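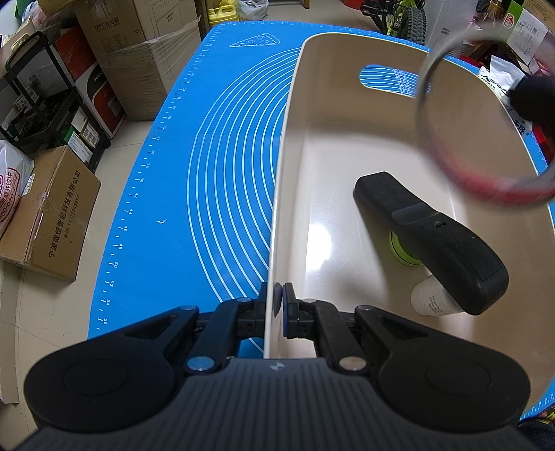
The Nuddale hand-held gripper at the beige tub, on the blue measuring mat.

Nuddale Hand-Held Gripper Kit: Questions We Get a Lot

Thank you for stopping by! We put this page together from the emails and calls that come in to the Nuddale bench, and Naveed Pirzada, who answers most of them, has gone through it again this March and added a few new ones at the end. If your question isn't on here, please do write to us. We like hearing what people are picking up.

What is the kit for?

It's for recording how a person picks things up, so that a robot arm can be taught to do the same job. You hold the gripper in your hand, squeeze to close the fingertips, and go about the task at your own pace while the camera on top records what the fingers are doing. Most of our customers use it for sorting, bin picking and putting things away. You don't need to own an arm to get started, and quite a few people record for months before they buy one.

What comes in the box?

The gripper itself with its camera mount, one set of fingertip pads already fitted, a spare set in a little bag, the charging lead, a wrist strap and the printed quick guide. The tub and the measuring mat are sold separately as the Olarano practice set (part 717), and plenty of people skip it and use whatever they have at home or in the shop.

Do I really need the measuring mat?

No, you don't. The recording works just as well on a kitchen table. What the mat gives you is a way to put things back where they were, which is a big help if two people are sharing the work or if you want to repeat a layout you liked last week. It has a ruler scale in centimeters and a set of curved lines, and once you've jotted down where the corner of your tub sits you can come back after lunch and carry on. Some folks put a bit of tape down instead, and that's fine too.

Why practice with a tub and not a flat surface?

A tub has walls, and walls are where beginners have trouble! On a flat table you can come in from any side you like. With a tub you have to reach over the rim, and the wide body of the gripper has to clear it while the fingertips go down inside. We suggest you spend your first session just going in and out over the same rim with nothing to pick up at all. It feels a bit silly, but your wrist learns the angle, and the recordings you make afterward are so much smoother.

What should I put in the tub?

Things of different shapes, and not too many. One long item lying on the diagonal, something round and something small like a little bottle will keep you busy for a good while. Let them overlap. When a long item is resting on top of a round one you have to decide which to lift first and where to take hold of it, and those decisions are what the robot is going to learn from you. Dark matte things and shiny white things both belong in there.

Can I use it in a messy room?

Please do. We get this one constantly, usually from people who have spent a whole morning clearing a garage before daring to switch the kit on. Cartons on the floor, a cart full of odds and ends, a bicycle over by the wall - leave them. A robot that has only ever been shown bare white rooms tends to struggle as soon as it meets a real one. The one thing we do ask is that you keep a clear spot for your feet, so you aren't stepping over a box with the gripper in your hand.

There's a bright spot of light on the bottom of my tub. Will it spoil the recording?

A single reflection is nothing to worry about. If it's so strong that you can't make out an item on the preview, turn the tub a little or switch off the nearest lamp. Otherwise carry on as you are.

How fast should I move?

Slower than you think, especially at the start. If you swing across the tub, the picture smears and those moments aren't much use. Come in gently, stop for a breath just above the item, close, lift. You'll pick up speed on your own after a few evenings.

How do I look after the fingertips and the joints?

Wipe the pads with a damp cloth after each session and let them dry in the air. No alcohol, please, it makes them slick. The joints want a quick look now and then for grit or threads caught in the links - a soft paintbrush gets it all out. If a fingertip starts to feel wobbly, stop and write to us before you tighten anything, since the caps are easy to overdo.

Is there a class or a setup visit?

Yes, both! Fagundes runs our two-hour starter class online, and Stondside handles setup visits for shops and schools. The class is 86 dollars per person, and a setup visit is 465 dollars with the practice set included. Teachers, ask us about sharing a visit with another school nearby.

I got the first version. Can I still buy pads?

You can. Version 1 and version 2 pads have different backs, so tell us which you have when you order. The version is printed on the sticker on your box lid, and if the box is long gone, send Naveed a photo of the pads and he'll sort it out for you.

How long does an answer take?

Usually by the next working day. We read everything ourselves, so it can be a touch slower when the classes are running. Emails sent before 3 p.m. have the best chance of a same-day reply.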